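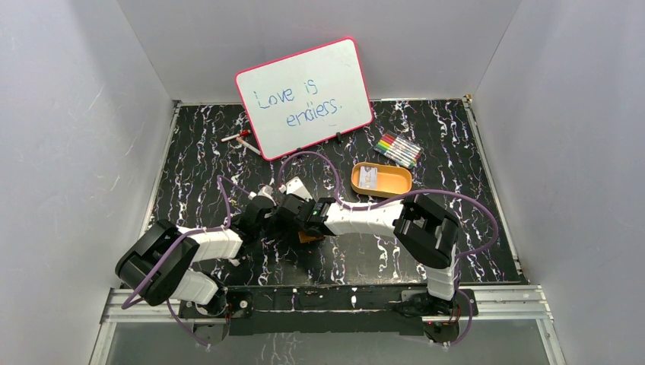
Fig. 2. The message board on its stand, with the markers and the orange tray.

Section 2: Setting Up Your Message Board

I've put together a lot of these little Kuvar boards, so let me walk you through it the way I do mine!

1. Open out the stand and put it near the back of the table, then rest the board on it. Mine leans against the wall a bit, and I like it that way.

2. Peel off the clear film (there's a tab in one corner, and it's tiny) and wipe the board with a dry cloth.

3. Uncap a marker and write your message. Blue is my favorite for this. Two short lines fit nicely, like "Love is endless." with the last word tucked over to the right.

4. Let the ink dry for 10 seconds before you touch it.

5. Cap the markers and put everything away in the tray.

Note: Store the markers lying flat. Mine kept fading until Rosalía Nieto told me to stop standing them in a cup!

Caution: Dry-erase markers only. If writing sits for more than 14 days, use a damp cloth to get it off.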